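# Rerkside pudding

**Rerkside pudding** is a baked dessert of apples, stale rye bread and buttermilk custard. It is named after Rerkside, a river valley where it is served mostly in the weeks after the apple harvest. The pudding belongs to the family of bread puddings, but it differs from most of them in two points: the bread is toasted dry before it is soaked, and the fruit is put at the bottom of the dish and never mixed into the custard. It is eaten warm with a thin plum syrup, or cold the next morning, cut in squares.

## Name

In the older household books of the valley the dish is called only "bottom apples". The present name came into use when bakers in the neighboring town of Jamar began to sell the pudding by the slice and needed a word for the price board. In Jamar itself many people still say "bottoms", and a guest who asks for a "Rerkside" in a bakery there may be given a kind of sweet roll, which has the same name and no other connection to the pudding.

## Ingredients

The traditional apple is the Arnaud, a small, late, rather sour variety with yellow skin. It keeps its shape in the oven, and this is important because the slices must carry the weight of the bread. Where Arnaud apples are not sold, cooks take any firm cooking apple and reduce the sugar a little if the fruit is sweet. Pears are used in some houses at the upper end of the valley, but this version is usually considered a separate dish.

A pudding for a family dish of medium size needs the following:

- 700 grams of sour apples, peeled and sliced
- 4 eggs
- half a loaf of rye bread, two days old
- three cups of buttermilk
- a cup of brown sugar
- butter for the dish and for the top
- cinnamon, a little salt, and caraway if liked

The caraway is a matter of dispute. It comes already in many rye breads, and cooks who add more of it say that the pudding tastes flat without it. Others leave it out completely and use the grated skin of a lemon.

## Preparation

The bread is cut in cubes and dried in a low oven until it is hard through. It is then covered with the beaten eggs, buttermilk, salt and half of the sugar, and left to stand for about 30 minutes. During this time the cubes should be turned once with a spoon, carefully, so that they do not fall apart.

The apples are laid in a buttered dish in two layers, with the rest of the sugar and the cinnamon between them. The soaked bread goes on top together with all the liquid. Small pieces of butter are put over the surface. The dish is baked in a moderate oven until the top is brown and the custard does not move when the dish is shaken. A pudding that is taken out too early will have a layer of sour liquid under the bread. It can be put back, and the top is then covered with foil to prevent burning. 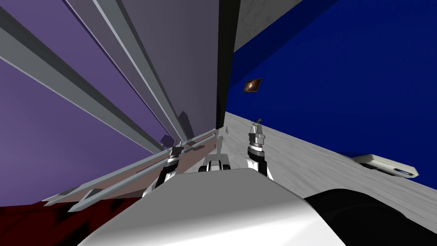 Can Rerkside pudding be made with sweet milk when there is no buttermilk?

Sweet milk works if a spoon of vinegar or lemon juice is stirred into each cup and the milk is left to thicken for a few minutes. The custard will be softer than with buttermilk, and it needs a somewhat longer time in the oven.

## Plum syrup

The syrup is made from dried plums, which are cooked slowly in water with a piece of cinnamon stick and then pressed through a sieve. It must be thin enough to run down between the cubes of bread. In the villages it was sweetened with beet molasses, and this gave it a nearly black color and a slightly bitter taste. Today white sugar or honey is more common. The syrup keeps for two weeks in a closed jar in the refrigerator.

Whipped cream is offered in restaurants. It is not part of the older custom, where the only other thing on the table was cold buttermilk in cups.

## Variants

**Prurnico bottoms** come from the market town of Prurnico, where wheat bread is used and the apples are first fried in butter. The result is richer and much sweeter. Raisins are also allowed in Prurnico, which many cooks in Rerkside do not accept.

**Pan bottoms** are a quick form, cooked in a covered iron pan on top of the stove. The pudding is turned upside down onto a plate, so that the apples come out on top with a dark layer of sugar. The name "bottom apples" does not fit this form very well, but it is used anyway.

**Savory bottoms** leave out the sugar and the cinnamon. Onions are laid between the apples, and the dish is served with smoked pork. It is a common supper in October, when the first fires are made and the oven is warm for the whole day.

## Apple day

The season of the pudding opens on 15th September, when an apple market is held on the bridge at Rerkside. Slices are sold there from large bakery trays, and one year's market sold 736 of them, a number that is painted on a board at the bakery near the bridge and has not been changed since. Bakers in Jamar start earlier, with summer apples, and add a spoon of flour to the custard to hold the extra juice.

## Storage

Leftover pudding is kept covered in the refrigerator for up to three days. Squares of it may be fried in butter on both sides and eaten for breakfast. Freezing is not advised for the finished pudding, as the custard becomes watery, but the dried bread cubes can be kept in a tin for several weeks.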